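4. Bedding as a storage problem in small bedrooms

4.1 Background and scope

Studies of household storage have mostly treated the bedroom as a place for clothing. Inventories list garments, shoes and accessories, and estimate how much hanging and shelf space each type requires. Bedding is recorded as a single line item or left out. This section reports the part of our fieldwork that deals with thick bedding: comforters, quilts, plush blankets and the covers that belong with them. These items are few in number, but each takes up a large volume, and most are used in only part of the year.

Fieldwork was carried out in two housing developments, referred to here as Sanow and Koubek. Both consist mainly of apartments with one or two bedrooms and no separate linen closet. Interviews and room visits were conducted by Abena Quaye and Nestor Dumlao. Coding of the interview material was done by Bernice Owusu and Naa Owusu, working separately and then comparing their results. Reinaldo Xavier prepared the room records, which combine a floor sketch, a list of storage furniture and photographs taken at standing or bed height. The visits began in July, when most households had the heavier bedding out of daily use, and continued until the first cold weeks.

We use the term "resting place" for any location where an item of bedding remains when it is not covering a sleeper. The term covers shelves, boxes, bags, chair backs, the floor and the bed itself. We avoid the word "storage" in this context. Several participants rejected it for items they considered to be in use, even when those items had not been unfolded for weeks. One participant in Koubek described a quilt at the foot of her bed as "out, but not on," and the phrase was later adopted as a code.

4.2 Folding and rolling

Two methods of reducing a comforter to a manageable size were found in both developments. In the first, the comforter is folded in half along its length, then folded again across its width until it forms a flat block. In the second, it is folded once or twice along its length and then rolled from one end or one side. A minority of households used neither method and pushed the comforter loosely into a bag or a compartment.

Folding was preferred where the resting place was a shelf. A block can be slid in from the front and will carry another item on top. The drawback reported most often was spring-back: a thick fill pushes the layers apart, and the top fold opens as soon as pressure is removed. Participants dealt with this by placing a heavier item on top, by closing a door against the block or by tying it. Rolling was preferred where the resting place was long and narrow, or where the comforter was expected to return to use the same day. A roll keeps its outer form better than a block of the same fill, provided that it lies with its loose edge underneath. It stacks poorly and wastes space in a rectangular compartment.

The choice of method was rarely described as a decision. Most participants said that they folded or rolled as they had been taught at home. When asked to try the other method during the visit, many completed it without difficulty but judged the result untidy. We note that the judgment was made on appearance and not on measured volume. In a separate bench trial with the Corneo test comforter, which has a stated fill weight of 400 grams per square meter, the difference in enclosed volume between a firm roll and an uncompressed block was smaller than the difference between two people performing the same fold. For this reason we do not rank the methods by compactness.

4.3 The bed as a daytime resting place

The most common daytime resting place for a comforter was the bed. Within this group, three arrangements were coded: spread (the comforter covers the mattress), footed (the comforter is gathered or folded at the foot) and edged (the comforter lies along one long side). The edged arrangement was the least expected. It does not appear in the coding scheme developed by the Buvitz pilot study, on which ours is based, and had to be added after the first group of visits.
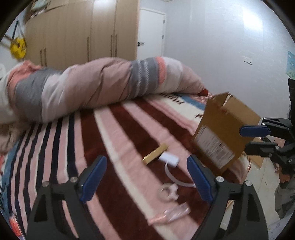 Figure 4. Rolled comforter on a bed, with wardrobe behind.

Edged bedding serves a practical purpose in rooms where the bed stands close to other furniture. The middle of the mattress remains free for sitting, sorting laundry or laying out clothes, and the comforter does not have to be carried anywhere. The bed in Figure 4 shows the form clearly: a thick comforter has been rolled and laid lengthwise across the far side, in front of a tall light-wood wardrobe, and a plush striped blanket covers the bed in front of it. The roll is not tight. Creases run diagonally through the puffy fabric, and one end is bunched. We coded this degree of finish as "loose roll" and treated it as distinct from "firm roll," in which the outer layer is smooth along its full length. The distinction matters in the analysis below, where loose rolls are grouped with daily use and firm rolls with longer periods of rest.

The blanket left on the bed also requires comment. In edged arrangements, a second and thinner covering was usually spread over the mattress. Participants called it a day cover, a throw or simply "the blanket," and gave it two functions. It protected the sheet from street clothes, and it gave the bed a finished surface when the comforter was out of the way. Plush and fleece fabrics were common for this purpose. They do not hold a sharp crease and can be pulled flat with one hand. Matching of pattern between the day cover and the comforter was mentioned by few participants and was not coded.

4.4 Wardrobe access

A tall wardrobe is the main competitor of the bed as a resting place. We expected that households with a large wardrobe would keep comforters inside it during the day. The room records do not support this expectation. Comforters in seasonal rest were often placed in wardrobes, but comforters in daily use were almost never placed there, whatever the size of the furniture.

Three obstacles were named. The first was door clearance. Hinged wardrobe doors need free floor in front of them, and in many bedrooms the bed occupied part of that floor. Residents opened one door fully and the neighboring door only partway, or reached in from the side. A block of bedding that would fit the compartment could not be turned through the remaining opening. The second was shelf height. Wide compartments suitable for bedding were often at the top, above comfortable reach, and lifting a comforter overhead every morning was considered unreasonable. The third was airing. Many participants held that bedding should not be shut away directly after use, and some left it open on the bed for an hour or more before rolling or folding it. We did not measure moisture and take no position on the benefit of this practice.

The top surface of the wardrobe was treated separately from its interior. It was used for light and bulky items that were needed seldom. Its depth was generally enough for a folded comforter, but dust was given as a reason against it unless the item was bagged. Where the top was already occupied, participants rarely rearranged it to make room for bedding. Existing contents had a strong claim to their place – in several cases the owner could not say what they were.

4.5 Bags, boxes and compression

Bags were the usual container for seasonal rest. Zippered bags supplied with the comforter at purchase were kept for years and reused until the zipper failed. Vacuum bags were owned by many households but used by fewer. Complaints concerned slow loss of vacuum, stiff bags that would not lie flat, and fill that took a long time to recover after opening. Cardboard boxes were used mainly as temporary containers, often after a move, and tended to remain longer than planned.

We compared compressed and uncompressed rest only for items that the household itself had already stored in both ways. The number of such cases is small, and the results should be read as descriptive. Compression reduced the space needed but did not change the chosen room. A comforter that had been kept in the bedroom in a zippered bag stayed in the bedroom when vacuum packed.

4.6 Implications for furniture dimensions

For planning purposes, daily and seasonal rest should be treated as separate needs. Seasonal rest can be met by a deep compartment at any height, including one that is hard to reach. Daily rest requires a surface between knee and hip height, open to the air, and long enough to receive a loose roll without further folding. In the rooms visited, the bed was usually the only surface that met all of these conditions. A ledge or bench with a clear depth of 300 millimeters along one side of the bed was discussed with residents as an alternative. Responses were mixed, and several residents in Sanow pointed out that the floor area it would occupy was needed to open the wardrobe. The effect of wardrobe door type on this conflict is taken up in Section 5.

We use cookies to improve your experience on this site. By continuing to browse, you agree to our use of cookies. Accept | Manage preferences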